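Unit 2: Picking Up Produce
Course notes, Raquel Pacheco

Welcome back! Last unit we got the arms moving. Now we get to the fun part - fruit. Your team's job is to carry a crate on the Flatedholm course, then sort what's inside it. Before you write any code, think about how different these two jobs are.

A crate is stiff. You can grip one edge firmly and it keeps its shape, but the load shifts as soon as the crate tilts. Watch the angle as well as the grip, and plan what the second hand will do before the first one pulls.

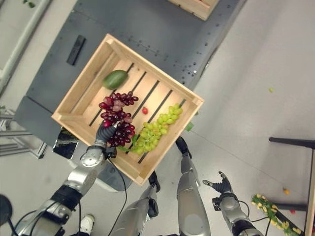
Fig. 1. Left hand on the near edge of the crate, right hand open.

Grapes are another story, and my favorite item in the whole Wurkwood set! A bunch has no flat sides, it sags, and every grape can roll against its neighbor. Close slowly and let the fingers settle on either side. The wrist camera gets very close here, so expect the finger to block part of your view and go blurry.

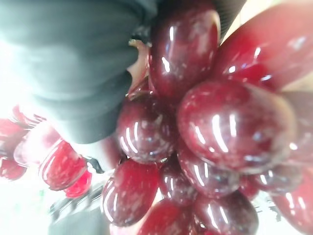
Fig. 2. Wrist view: dark red grapes between two parts of the gripper.

For the lab: log over 2000 time steps per run, and save both camera views. Run 1335 in the Kassab folder is a good one to compare with yours. Bring your plots at 2:00 - rough ones are fine, and I love seeing the strange ones.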